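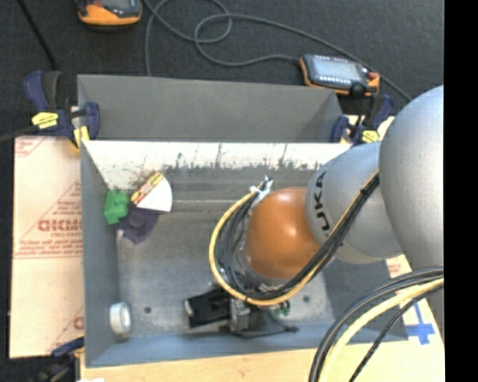 발표자 노트: 작은 도서관의 장서 정리, 어디서부터 손댈 것인가

슬라이드 1. 인사
발표자 요나스 라이트너(Jonas Leitner). 소속은 에브스테드(Evstead) 마을도서관. 시간은 38분이고 질문은 끝에 받는다고 먼저 말할 것. 자료집은 입구 쪽에 있음.

슬라이드 2. 우리 도서관의 상황
장서 3,000권. 서가는 16개. 작년 가을에 더 꽂을 자리가 없어서 새 책을 상자에 넣어 두었음. 상자에 든 책은 대출이 되지 않았음. 이 이야기를 먼저 하고 나서 제적이라는 말을 꺼낼 것. 순서를 바꾸면 듣는 분들이 "책을 버린다"는 말부터 기억함.

슬라이드 3. 제적 기준
우리가 쓴 기준은 네 가지. 5년간 대출 없음, 내용이 낡음, 파손, 같은 책이 두 권 이상. 네 가지 중 하나만 해당하면 후보로 올리고, 둘 이상이면 바로 뺐음. 여행 안내서와 컴퓨터 입문서는 출판 연도만 보고 결정. 시집과 향토 자료는 기준에서 제외했음. 향토 자료는 대출이 없어도 다른 데서 구할 수 없는 것이 많음.
(여기서 잠깐 멈추고 각자 도서관의 예외 분야가 있는지 물어볼 것. 손을 드는 분이 없으면 그냥 넘어감.)

슬라이드 4. 작업 순서
서가 하나를 하루에 끝내는 것을 원칙으로 했음. 오전에 후보를 뽑고 오후에 다른 사람이 다시 봄. 같은 사람이 두 번 보면 결과가 거의 같아서 의미가 없었음. 후보 책에는 등에 노란 띠지를 붙이고 2주 동안 서가에 그대로 두었음. 그 사이에 누가 빌려 가면 후보에서 뺌.
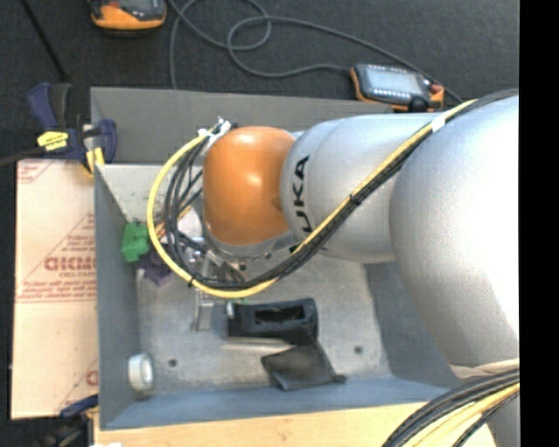
띠지를 붙인 책이 오히려 잘 나간다는 질문이 매번 나옴. 우리도 그랬음. 다만 한 번 빌려 간 뒤 다시 나가지 않은 책은 다음 해에 또 후보가 됨. 길게 답하지 말 것.

슬라이드 5. 결과
700권을 뺐음. 상태가 좋은 책은 리비르비(Rivirby) 학교로 보냈고 나머지는 폐지로 처리. 빈자리에는 상자에 있던 새 책을 꽂았음. 서가 맨 아래 칸은 비워 두었음. 어르신 이용자들이 허리를 굽히기 힘들다고 여러 번 말씀하셨음.

슬라이드 6. 실수한 것
목록을 먼저 고치지 않고 책부터 뺐음. 검색에는 나오는데 서가에는 없는 책이 생겨서 한 달 동안 항의를 받았음. 목록 수정이 먼저, 책은 나중. 이 부분은 천천히 두 번 말할 것.
기증자에게 연락하지 않은 것도 실수. 면지에 기증자 이름이 적힌 책은 지금은 따로 모아서 먼저 전화함.

슬라이드 7. 다음 계획
5월에 어린이실 정리 시작. 그림책은 대출 기록보다 파손 상태를 먼저 볼 예정. 양식 파일이 필요한 분은 이름과 메일 주소를 뒤쪽 종이에 적어 달라고 안내. 질문으로 넘어감.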